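Do I really need cloud recording? (No.)

1 May 2019

I have now put up with two home camera subscriptions, and I'm down to zero. A few readers asked why I was so sour about it in October, so I'm going to lay it out properly, with the caveat that I'm one person with a small house and a driveway that very little happens on.

The first was Ondar. You buy the cameras, you download the app, and for a month everything is lovely. Then the month ends and the clips you thought you owned go behind a paywall. You can still watch live, which is handy if you plan to be staring at your phone at the exact moment someone lifts a package. I paid for a while. The "smart alerts" I was paying for told me a person was at my door 17 times in one night. It was a moth, or rain, or the porch light swinging. I never saw a person.
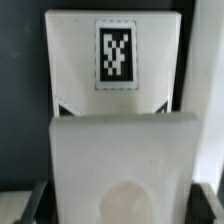 Then I moved to Sirness, which has a nicer app and the same idea. Their selling point was "military-grade encryption," a phrase I've learned to read as "we would like you to stop asking." I did ask, by email. I wanted to know who holds the key, how long deleted clips stay on their servers, and what happens to my recordings if they go under. It took 5 days to get a reply, and the reply was a link to the page I'd quoted in my question.

My friend Dilek Yüksel thinks I'm being a crank about this. Her view is that if the house burns down or the burglar takes the recorder, the local footage goes with it, and a copy somewhere else is worth paying for. Fair enough. I'd be more persuaded if her own cloud clips hadn't stopped uploading over the winter without a single warning. She only found out when she went looking for a video of her dog.

So what am I using? A program called Pistwood, running on an old desktop in the hall closet. It writes to a plain hard drive and throws out the oldest files when the drive fills up. Motion detection is crude – you draw a box, you set a number, you change the number fifty times – but at least I can see why it went off. The manual is terrible. The settings screen looks like someone's tax return. 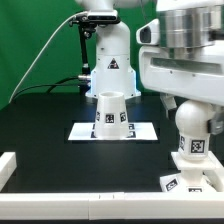
I don't fully trust it either, for the record. The website says it "never contacts outside servers," and then the update checker does exactly that on startup. I turned the checker off and blocked the machine at the router, so the cameras and the PC can talk to each other and to nothing else. If you skip that part you've just built a cheaper version of the same problem.

Ginette Langlois wrote in to say she does something similar with an Iwasaki recorder box and hasn't touched it in 5 years. I'm glad it works for her. I'd also gently point out that a box nobody has touched in that long has had no security patches in that long, and I'd want to know whether it can be reached from outside her house. Ginette, please check.

Still on my list: a second drive, and a way to get alerts on my phone without opening a port. Every guide I've found for that second one wants me to make an account with somebody.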